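Goko 上映字幕ソフト 取扱説明書
第4章 字幕ファイルの準備と会場での設定
改訂日 2025-10-14

この章では、映画の上映会で使う字幕ファイルをGokoに読み込み、会場のスクリーンに合わせて調整するまでの手順を説明します。ソフトのインストールと利用者登録は第2章、映像ファイルの変換は第3章をご覧ください。画面の名称は、日本語表示に切り替えた場合のものを使っています。

4.1 始める前に用意するもの

・上映に使う映像ファイル(第3章の手順で変換を終えたもの)
・字幕ファイル(srt形式、またはGoko形式)
・操作用のパソコン
・送出器Stokdenと付属の黒いケーブル
・配給元から受け取った字幕の使用許諾書の写し

注意:字幕の翻訳には、映像とは別に権利者がいる場合があります。許諾書に書かれている作品名と、字幕ファイルの先頭にある作品名が同じであることを確認してください。題名が邦題と原題の両方で管理されている作品では、許諾書のほうの表記に合わせます。

4.2 字幕ファイルを読み込む

1. Gokoを起動し、「新しい上映」を選びます。上映名の欄には、あとで見て分かる名前を入力してください。
2. 「映像」の欄に映像ファイルを指定します。長編の場合は、解析が終わるまでしばらくお待ちください。解析中はほかの欄に入力できません。
3. 「字幕」の欄に字幕ファイルを指定します。一つのファイルに入れられる字幕は400枚までです。これを超える作品では、ファイルを二つ以上に分け、上映の順番に並べて登録します。
4. 「確認」を押します。問題がなければ、左の一覧に字幕が時刻の順に並びます。
5. 一覧の上にコード39が表示された場合は、文字コードが正しくありません。字幕ファイルをUTF-8で保存し直し、手順3からやり直してください。

補足:人名の綴りに記号がつく作品(フランス語、チェコ語など)では、コード39が出なくても一部の文字が空白になることがあります。出演者名と役名は、一覧の「検索」で一度ずつ確かめることをお勧めします。

4.3 文字の大きさと行の長さ

1. 「表示」タブを開き、書体を選びます。初期設定の書体は、縦書きにも対応しています。
2. 「大きさ」のつまみを動かし、最後列の席から読める大きさにします。数値の目安は付録Bにあります。
3. 「一枚の長さ」を設定します。字幕一枚に入れる文字は、二行を合わせて40字近くまでにしてください。それより長い台詞は、「分割」ボタンで二枚に分けられます。
4. 分割した位置が台詞の切れ目に合っているかどうかを、音声を再生しながら確認します。自動の分割は読点だけを見ていますので、手紙を読み上げる場面や、長い演説の場面では、手で直す必要があります。

注意:手で直した分割は、「自動分割」をもう一度押すと消えます。先に「保存」を押してください。

4.4 文字の色と縁取り

字幕の文字は白、淡い黄、灰の三色から選べます。縁取りは「なし」「細」「太」があります。まず白と「細」の組み合わせで作品を通して再生し、読みにくい箇所にしおりをつけてください。しおりは再生中にBキーを押すとつきます。
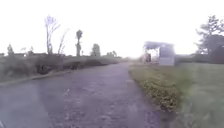
縁取りの設定は、作品全体のほかに、字幕一枚ごとにも変えられます。しおりをつけた字幕を一覧で選び、右側の「この一枚だけ」に印を入れてから、縁取りを選び直してください。屋外の場面では、字幕を置く高さによって結果が大きく変わります。まっすぐに延びる舗装路のような画では、手前の灰色の路面の上なら白い文字に「細」で足りますが、字幕を道の先の、白く飛んだ地平線のあたりまで上げると「太」が必要になります。路面に細かい砂利の粒が見える箇所でも、文字の輪郭が粒に紛れないかどうかを見てください。設定を変えた字幕には、一覧で小さな四角の印がつきます。

補足:モノクロ作品では、淡い黄は使わないでください。配給元によっては、許諾の条件に色の指定があります。

4.5 字幕の位置を動かす

字幕は、初期設定では画面の下に中央揃えで表示されます。製作会社の名前や、場面の年代を示す文字がもともと画面の下に入っている場合は、字幕のほうを動かします。

1. 一覧で字幕を選び、「位置」を押します。
2. 「上」「下」「右縦」の中から選びます。「右縦」では書体が自動で縦書きに変わります。
3. 微調整が必要なときは、矢印キーで動かします。Shiftキーを押しながら矢印キーを押すと、大きく動きます。
4. 「上」を選んだ字幕は、背景が空になることが多いため、再生して読めるかどうかを確認します。雲のない白い空の場合は、4.4の方法で「太」に変えるか、「下」に戻してください。

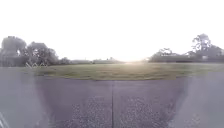
5. 同じ場面の字幕を続けて動かしたいときは、最初と最後の字幕をShiftキーを押しながら選び、「まとめて適用」を押します。

注意:一つの会話の途中で、字幕の位置を何度も変えないでください。観客の目が追いつかなくなります。場面が切り替わるところで変えるのが安全です。

4.6 Stokdenの接続と遅れの調整

プロジェクターの機種によって、映像が字幕より遅れて映ることがあります。この調整は、必ず上映に使う会場で行ってください。事務所や自宅で行った調整の値は、会場では使えません。

1. パソコンの電源を切った状態で、Stokdenを付属の黒いケーブルでつなぎます。
2. Stokdenの電源を入れ、前面の灯が緑になるまで待ちます。
3. パソコンの電源を入れ、Gokoの「会場」タブから「調整用の映像」を再生します。画面に拍手をする手が映り、手が合う瞬間に字幕「◎」が出ます。
4. 手と「◎」がずれている場合は、「遅れ」の値を変えます。設定できるのは300ミリ秒までです。
5. 値が決まったら、会場の名前をつけて保存します。次に同じ会場で上映するときは、この名前を選ぶだけで値が呼び出されます。

注意:300ミリ秒にしてもずれが残る場合は、プロジェクターの画質補正機能を切ってください。それでも直らないときは、無理に上映を始めず、サポート窓口にご連絡ください。

補足:Garsideホールの固定設備をお使いの場合、Stokdenは映写室の棚に設置されています。手順1は不要です。ただし、前の利用者の値が残っていることがありますので、手順3からの確認は行ってください。

4.7 上映前の最終確認

・字幕の最初の一枚と最後の一枚が、正しい時刻に出ること
・二つ以上に分けたファイルのつなぎ目で、字幕が抜けたり重なったりしないこと
・エンドクレジットの間に、不要な字幕が残っていないこと
・配給元の指定する翻訳者名の表示が、指定の位置にあること
・予備のUSBメモリーに、同じ上映ファイルが保存されていること

舞台挨拶や監督との質疑応答がある上映では、本編の終了後に「待機画面」へ移るように設定しておくと、パソコンの操作画面がスクリーンに出ません。設定は「会場」タブのいちばん下にあります。

4.8 よくあるお問い合わせ

字幕が全部、同じ秒数だけずれています。
映像の先頭に、配給元の表示や予告編が加わっている可能性があります。「全体をずらす」で、加わった分の秒数を入力してください。会場の「遅れ」の値では直さないでください。

吹替版の上映で、看板や手紙の字幕だけを出せますか。
出せます。字幕ファイルの該当する行の先頭に半角の#をつけ、「表示」タブで「#のみ」を選びます。

上映の途中で字幕が止まりました。
Spaceキーを一度だけ押してください。映像は止まらず、字幕だけが現在の時刻から再開します。再開しない場合は、Stokdenの灯の色を確認し、赤であれば第7章に進んでください。

5月の更新より前に作った上映ファイルは使えますか。
開くことはできますが、4.4の「この一枚だけ」の設定は保存されません。「別名で保存」で新しい形式に変えてから、設定してください。

発行 Plekthorpe 製品文書係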